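News > Community > Stakavberg

Stakavberg library sweet swap brings in 1,242 bags and boxes

I went along to the Stakavberg library swap for an hour and stayed until they turned the lights down, so forgive me if this runs a bit long! If you haven't been, the idea is simple: you bring candy you don't want, you take home candy you do, and whatever is left goes in the winter boxes for families up the valley. It started years ago as a way of getting rid of Halloween leftovers. Now it has its own month (July, for reasons I've never heard explained) and its own line down the library steps.

This year's count came to 1,242 bags and boxes, up from 371 the first time they kept a tally. I asked at the front desk whether they'd expected that and got a long laugh. They ran out of tables before noon and borrowed more from the Hattar bakery next door, which also sent over a tray of seeded rolls for the people doing the sorting. I had one. I may have had two.

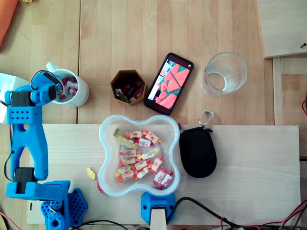
Wrapped candies in a white mug, with a glass of water close by.

The rules are taped up inside the door and they haven't changed much. Everything has to be wrapped or sealed. Nothing past its date. Homemade fudge goes home with whoever made it, and yes, people still try (I saw a very good-looking pan of it go back out to a car). Chocolate gets its own room at the back, where the blinds stay down, and if you've ever left a chocolate bar on a windowsill in July you'll know why.

What's popular changes every time. Last year everybody wanted sour things. This time the hard fruit candies went first and the licorice hung around, apart from the salty kind, which has a small and very determined crowd who show up at opening and clear it out. I don't get it, but I admire the commitment. The gummy stuff was somewhere in the middle until the after-school rush, and then it was gone in what felt like a minute. Tubs are the big prize, by the way. If you bring a sealed tub you get to pick first from the tub shelf, and people take that seriously enough that two of my neighbors weren't speaking by three o'clock. They've made up now.

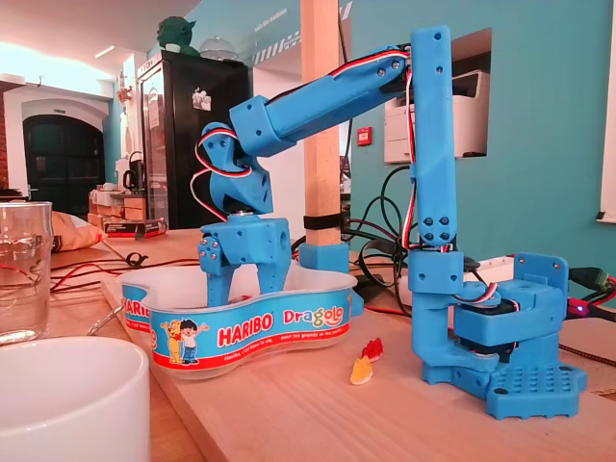 Where the leftovers go

The winter boxes are packed in Aso, over at the old post office, and go out with the first snow. There were 86 of them last winter and the plan is to do more this time, though how many more depends on cardboard as much as candy. Each box gets soup, crackers, tea, socks if there are socks, and a bag of sweets on top so it's the first thing anyone sees when they open the flaps. I've always liked that part.

Zusen, the little bus company that does the valley route, carries the boxes for free along with the regular passengers. The catch is space. A full bus can't take many, so a few runs get added early in the morning, and if you're up at six and see a bus go by with no people and a lot of cardboard in it, that's what's going on.

There was some grumbling at the swap about whether candy belongs in a food box at all, and I heard the same conversation in the line, by the coffee and again out on the steps. The library's answer is that nobody has to take the bag, and almost everyone does. Sugar-free packs are set aside for anyone who asks, and this year there were 75 of those.
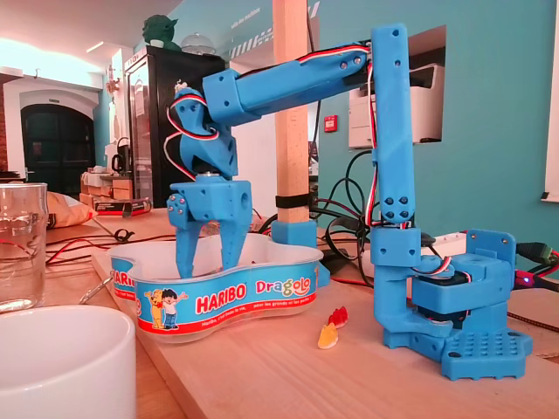 If you missed it, you can still drop things off at the front desk through the end of the month, any time the library is open. They especially need plain hard candy and anything without nuts, because those are the ones that can go in every box. Please don't leave bags in the book return! Someone did that with caramels last summer and there are still a few mysteries on the third shelf that open a little stickily.

Next on the library's calendar is the jigsaw exchange, and I'm told the tables are already booked from the bakery. I'll be there with a lighthouse puzzle that's missing one corner of the sky, and I'll be labeling it properly this time.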